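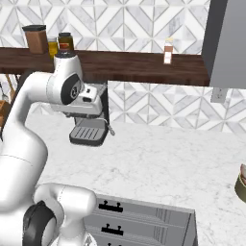 Jellbyのキッチンシーン、エスプレッソマシンの前までアームを持ってきたところ

2023年12月11日 投稿者: kitchen-sim係
カテゴリ: シミュレーション環境 > 試用レポート
コメント 2件 ・ シェア 49件

件名: Re: Jellbyの試用、どうでしたか

こんばんは。返事が遅くなってすみません、先週は別件の締め切りで埋まっていました。Jellbyの台所パック、試用版をひと通り触ったので、覚えているうちに書いておきます。まず元のメールを引用しますね。

> Jellbyの台所パックを申し込もうか迷っています。
> うちはUndeoの無料シーンでずっとやってきたのですが、
> 家電まわりが箱に取っ手を付けただけのような形で、
> 学習させてもその先につながらない感じがしています。
> 気になっているのは次のあたりです。
>
> ・見た目はどのくらい作り込まれているか
> ・エスプレッソマシンのような細かい部品のある機器が使えるか
> ・手首カメラの絵は標準で出るのか
> ・値段に見合うか

見た目からいくと、これはかなり好きです! 天板は白い大理石で灰色の筋が入っていて、壁は幾何学模様のタイル、その手前に木目のはっきりした棚が一本通っています。棚の上に瓶や缶が置いてあったりして、生活感がちゃんとあるんですよね。Undeoのシーンは壁が無地なので、並べて見るとだいぶ印象が違います。ただ、きれいなぶん描画は重いです。うちの古いGPUだと影の設定を一段落とさないと操作がもたつきました(新しいほうのマシンでは気になりません)。

アームは白い丸っこいやつが最初から入っていて、読み込めばすぐ動きます。自前のURDFに差し替えるのもできるはずですが、私は関節名の対応表でつまずいて途中でやめました。マニュアルのこの章は英語版のほうが新しいので、そちらを見たほうがいいです。日本語版は古い関節名のままになっています。

引き出しは黒いバーハンドルのついた金属のユニットで、開け閉めの練習にちょうどいい感じでした。摩擦の初期値がやや高めで、指先で引くと最初に一度引っかかります。設定ファイルの値を下げたら素直になりました。どの値にしたかは手元にメモがあるので、要るようなら別便で送ります。

で、いちばん聞きたいのはエスプレッソマシンですよね。私もこれが目当てでした。
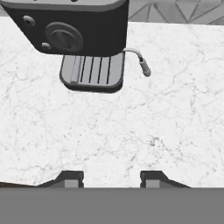 正面に大きな丸いダイヤル、その左に小さい丸ボタンが上下にあって、細いスチームノズルが横から出て下に曲がっています。ダイヤルは中央につまみ用の横棒があるので、平行グリッパーで挟みにいくという素直な課題が組めます。ボタンのほうは難物で、小さいうえに、指を閉じてから押しにいかないと隣に触ってしまう。私のスクリプトでは、手首を少し傾けて近づけるやり方に落ち着きました。ダイヤルの角度もボタンの押下も状態として読み出せるので、成功判定を自分で書くのは楽です。

手首カメラは標準で出ます。初期設定だと画面の下のほうにグリッパー本体が帯のように入ってきて、両側の指も見えます。隠れる部分があるのが嫌な人は取り付け位置をずらせますけど、実機に持っていくつもりなら私はこのままでいいかなと思っています。うちの実機も似たような写り込みですし。外からのカメラも好きなところに足せます。

データ集めのほうは、付属の遠隔操作ツールで試しました。試用期間中に作れるエピソードは2000本までという制限があって、私は全然使い切れていません。有料版に上げると約3000本まで増えて、追加分はまた別料金とのこと。この「追加分」の単価が料金ページに載っていなくて、問い合わせ中です。返事が来たらここに流します。

値段は研究用ライセンスで月92ユーロ。台所しか使わないなら、うーん、高いです。でも私は棚や引き出しのモデルを自分で作るのに去年ひと月以上かけてしまったので、あの時間を思うと払ってもいいかな、という側に傾いています。学生さんが一人で契約するにはつらい額だと思うので、研究室単位で考えたほうがよさそうです。

困った点も書いておきます。

・Kershawのプランナーとつなぐ変換プラグインが、バージョンの組み合わせによっては黙って落ちます。ログに何も出ないので、原因を探すのに半日かかりました。プラグインだけ一つ前に戻せば動きます。

・シーンを保存して開き直すと、動かした小物が初期位置に戻ることがありました。毎回ではないです。再現手順がつかめたら報告を上げるつもり。

・Roramvilleの共有サーバーからのダウンロードが遅いです。夜中に仕掛けて寝るのがおすすめ。

逆に、蒸気やコーヒーの液体まで再現してほしい人には向きません。少なくとも試用版のこのパックに液体の計算は入っていなくて、剛体と関節だけです。カップを置く、ノズルに近づける、ダイヤルを回す、というところまでなら十分遊べます。

ライセンスの共有についても前に別の方から質問が出ていましたが、同じ研究室内なら同時起動しなければ問題ないと規約に書いてありました。学外の共同研究先に渡すのは別契約だそうです。

私は1月に有料版に切り替えて、引き出しの課題から順に録っていく予定です。Undeoのシーンで作った古いスクリプトも、座標系の向きさえ直せばそのまま使い回せました。変換用の短いコードでよければ、次の投稿に貼っておきます。

ではでは。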